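Kitchen notebook, Vovthorpe - January
Hot dip, baked, batch 6

Trying again to get the cheese dip to hold for the length of a service without splitting. Batch 5 broke on the warming shelf and left a ring of yellow oil at the edge of the dish. Flavor was fine. Changed two things this time and left the rest alone.

Base as before: butter, diced onion, one red pepper, cooked until soft and no color on the onion. Drained the pepper in a sieve before it went in. It gave up more liquid than expected, and that went into the soup pot.

Cheese is the Tomar block, grated by hand. Bagged grated cheese was in batches 3 and 4 and made it pasty. Sour cream from Jeteo, full fat, left out on the counter while the onions cooked so it wouldn't go in cold. Total weight in the dish before baking was 1275 g. 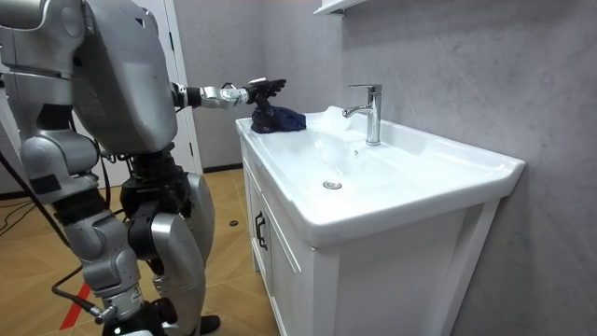 Change one was a spoonful of cornstarch tossed through the grated cheese before mixing. Change two was oven temperature, down from last time, with the dish on the middle shelf. Pulled it when the edge was bubbling and the middle still looked a bit loose. Color on top was paler than I like. A short go under the broiler fixed that, but watch it, the left side of our broiler runs hotter.

Held it on the shelf and checked it whenever someone walked by. No oil at the first check. A little shine at the second, gone after a stir. By the end of service it was thick enough to stand a cracker in, which is too thick, but it hadn't split. Stirred in a splash of warm milk and it came back well enough to serve.

Leftover was 606 g. Cooled it in a shallow tray, covered, into the walk-in. Will reheat tomorrow in the small Zustach oven and see whether the starch goes grainy.

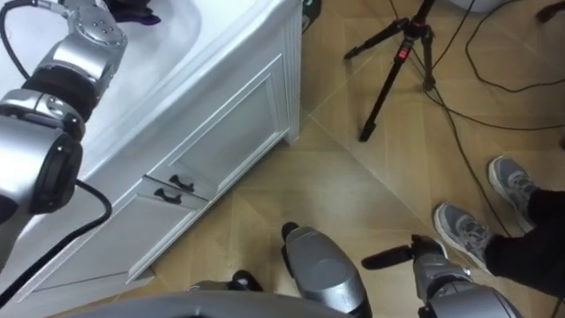
Salt needs another look. The Tomar is saltier than what we used in the fall and I seasoned the base by habit, so the first spoonful was fine and the third was too much. Next batch, no salt until the cheese is in, then taste. Also went through a lot of side towels squeezing out the pepper and wiping dish rims. Use the dark ones for this, something like the purple cloth on the white vanity ledge, as pepper juice has ruined most of the white set. Cold rinse first, then the wash.

For batch 7:
Half the cornstarch.
Same oven setting, same shelf.
Roast the pepper whole and peel it - less water and probably a better taste.
Bake in 2 small dishes, second one goes in when the first is half gone.
Try the rye crackers again, the plain ones snapped.

Grater needs replacing. The fine side is dull.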